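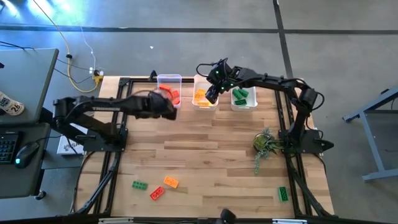 Zwei schwarze Roboterarme an einem hellen Holztisch

Pressemitteilung

Meris sieht Umstellung der Haushaltsbuch-App Ruppert skeptisch

Anwenderverband vermisst belastbare Zusagen zu alten Lizenzen und zum Export der eigenen Daten

Villen, 7. September 2020. Der Anwenderverband Meris hat die Ankündigung des Softwarehauses Drutell, seine Haushaltsbuch-App Ruppert mit der kommenden Version 4 auf ein Abonnement umzustellen, mit Zurückhaltung aufgenommen. Nach Darstellung des Herstellers bleibt für Bestandskunden »alles Wesentliche wie gewohnt«. Was als wesentlich gilt, geht aus den bisher veröffentlichten Unterlagen nicht hervor. Der Verband hat Drutell deshalb einen Fragenkatalog übermittelt und rät Anwendern, das Update bis zu dessen Beantwortung aufzuschieben.

Ruppert wurde bislang zum einmaligen Preis von fünf Euro verkauft. Künftig sollen acht Euro im Jahr anfallen. Gegen ein Abonnement ist grundsätzlich wenig einzuwenden, auch die Pflege kleiner Programme kostet Geld. Begründet wird der Schritt allerdings mit einer »stetig wachsenden Leistung«, und davon ist in der Funktionsübersicht bisher kaum etwas zu finden. Aufgeführt sind neue Farbschemata, ein überarbeitetes Startmenü und eine Auswertung nach Kategorien, die es in etwas anderer Anordnung schon gibt. Die seit langem gewünschte Aufteilung einer Buchung auf mehrere Konten fehlt weiterhin.

Was bedeutet »gekauft«?

Im Mittelpunkt der Kritik steht der Umgang mit den bereits bezahlten Lizenzen. Drutell spricht von einem »Übergangszeitraum«, in dem Käufer der bisherigen Fassung die neue Version ohne Aufpreis nutzen können. Eine Frist wird nicht genannt. Offen ist auch, ob sich die alte Fassung nach einem Gerätewechsel noch einmal installieren und freischalten lässt. Wer sein Telefon verliert oder auf Werkseinstellungen zurücksetzt, stünde unter Umständen vor der Wahl, ein Abonnement abzuschließen oder auf die jahrelang geführten Buchungen zu verzichten.

An einer Umfrage, die Meris im März unter Nutzern kostenpflichtiger Apps durchgeführt hat, beteiligten sich 3.219 Personen. Die Teilnahme stand jedem offen, repräsentativ ist das Ergebnis also nicht, und der Verband möchte es auch nicht so verstanden wissen. Auffällig war trotzdem, wie häufig in den freien Antworten von Programmen die Rede war, die nach einem Update nur noch einen Hinweis auf das neue Bezahlmodell anzeigten. Ob Ruppert in diese Reihe gehören wird, lässt sich heute nicht sagen. Die Ankündigung schließt es jedenfalls nicht aus.

Hinzu kommt die Prüfung der Lizenz. Bisher genügte eine einmalige Freischaltung, danach arbeitete die App ohne Verbindung ins Netz. Ab Version 4 soll sie den Status des Abonnements »in regelmäßigen Abständen« abgleichen. Wie groß diese Abstände sind und was geschieht, wenn im entscheidenden Moment kein Empfang besteht, bleibt ungesagt. Für ein Haushaltsbuch, das viele Anwender bewusst ausschließlich auf dem eigenen Gerät führen, ist das eine erhebliche Änderung. In der Ankündigung wird sie in einem Nebensatz erwähnt.
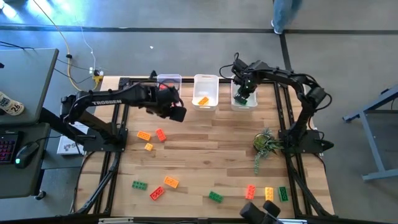 Laut Drutell sind die Sorgen unbegründet. Der Abgleich übertrage lediglich eine Kennnummer und den Stand der Lizenz, heißt es in einer kurzen Antwort auf eine erste Anfrage, Buchungsdaten würden »zu keinem Zeitpunkt« das Gerät verlassen. Man nehme das Vertrauen der Kundschaft sehr ernst und werde rechtzeitig über alle Einzelheiten informieren.

Meris hält diese Auskunft für unvollständig. Der Entwurf der neuen Datenschutzerklärung, den Drutell selbst auf seiner Internetseite bereitgestellt hat, nennt neben der Kennnummer auch »Angaben zur Nutzungshäufigkeit einzelner Funktionen«. Beide Aussagen müssen sich nicht widersprechen, es kann sich um getrennte Übertragungen handeln. Dann allerdings wäre zu erklären, wozu die zweite dient und an welcher Stelle sie sich abschalten lässt. Im Menü der Vorabversion, die dem Verband vorliegt, war ein solcher Schalter nicht auffindbar.

Wenig überzeugend fällt auch der Export aus. Die Vorabversion speichert Buchungen wahlweise als Tabelle oder in einem hauseigenen Sicherungsformat. In der Tabelle fehlen die Notizen und die wiederkehrenden Buchungen. Das Sicherungsformat enthält beides, kann aber nur von Ruppert gelesen werden, und der Menüpunkt zum Wiederherstellen ist ohne gültiges Abonnement ausgegraut. Möglich, dass sich das bis zur Veröffentlichung ändert. Im Änderungsprotokoll steht davon nichts.

Forderungen des Verbands

Meris fordert Drutell auf, vor der Veröffentlichung verbindlich und schriftlich zu erklären,

- bis zu welchem Tag Käufer der bisherigen Fassung die neue Version ohne Abonnement nutzen können,
- dass sich die bisherige Fassung nach einem Gerätewechsel erneut freischalten lässt,
- welche Daten beim Abgleich der Lizenz und darüber hinaus übertragen werden,
- dass der vollständige Export aller Buchungen auch nach dem Ende eines Abonnements möglich bleibt.

Eine Antwort, die sich auf die Formulierungen der Ankündigung beschränkt, wird der Verband als Ablehnung werten und so veröffentlichen. 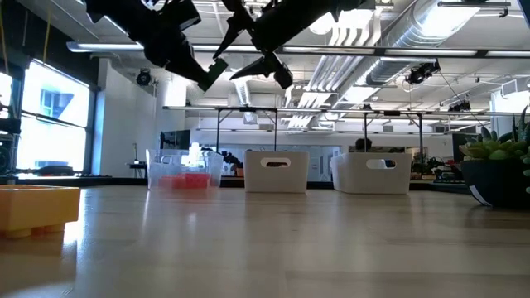 Hinweise für Anwender

Wer Ruppert in der gekauften Fassung weiter verwenden möchte, sollte die automatische Aktualisierung für diese App vorerst abschalten. Die Einstellung findet sich in der Regel auf der Detailseite der App im jeweiligen Store. Außerdem empfiehlt es sich, den Kaufbeleg zu sichern und die Buchungen einmal als Tabelle und einmal im Sicherungsformat abzulegen, möglichst auf einem anderen Gerät. Ob die Sicherung lesbar ist, zeigt nur ein Versuch.

Über Meris

Meris ist ein Zusammenschluss von Anwendern mobiler Software mit Sitz in Villen. Der Verband finanziert sich aus Mitgliedsbeiträgen und nimmt keine Zuwendungen von Softwareherstellern an.

Pressekontakt

Meris, Pressestelle, Villen
Abdruck honorarfrei, Beleg erbeten. Der Fragenkatalog an Drutell wird Redaktionen auf Anfrage zugesandt.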